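Table helper wanted, Kendport - part time, mornings, start as soon as you can

Hi! I run Cukotar, a small kitchenware studio in Kendport. We plan and test tableware before it goes out to shops, and I need one more pair of hands at the tables. If you're the kind of person who straightens other people's place mats, please keep reading.

Most of the work is setting out, moving around and clearing away. I'll give you a sheet with a list of placements (near the front edge, back left corner, right half, and so on) and you put the piece where the sheet says, write down the time, wait for the go-ahead and move it to the next spot. Between rounds you wipe the table, check the piece for scratches and put it back on its shelf. Bowls make up a big share of it right now. We have 192 pieces in the spring range, and I'd love to be through the last 50 before the end of May, so you'd be jumping right in.

It's quiet, slow work and I find it pretty soothing - but I know it drives some people up the wall. You'll be on your feet for most of a shift, with a proper break in the middle and decent coffee. 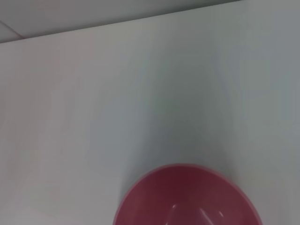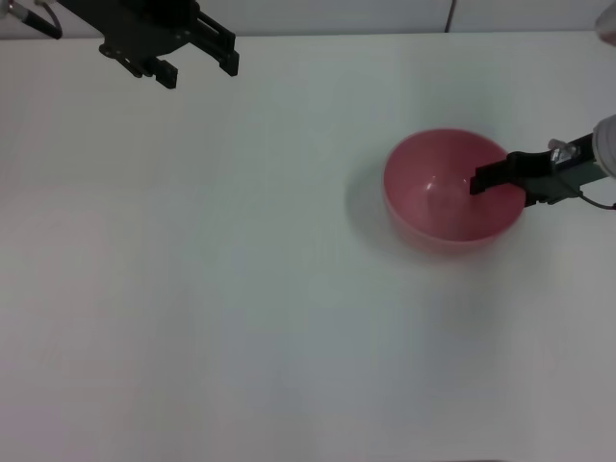 The red bowl on the white table.

What I'm hoping for:

You can follow a written sheet without skipping lines
Your handwriting is readable, or you type quickly
You can lift a full crate of dishes from the floor to a shelf
You don't mind doing the same thing many times in a row
You tell me when something gets chipped (it happens, I've done it plenty!)

You don't need any experience. People have come to us from restaurants, libraries and a garden center and they all did fine. Shifts are four hours, three mornings a week, and you'll get a paid training morning first. We're upstairs at 189 Vaneck Street, next door to the Quan bakery, and there's an elevator.

To apply, drop a note in our mailbox or bring it up in person. Half a page is plenty. Tell me which mornings suit you, when you could start, and a little about how you set a table at home - I really do read that part. Please leave a phone number too, and I'll call everyone back, whichever way it goes.

Posted 25 May 2023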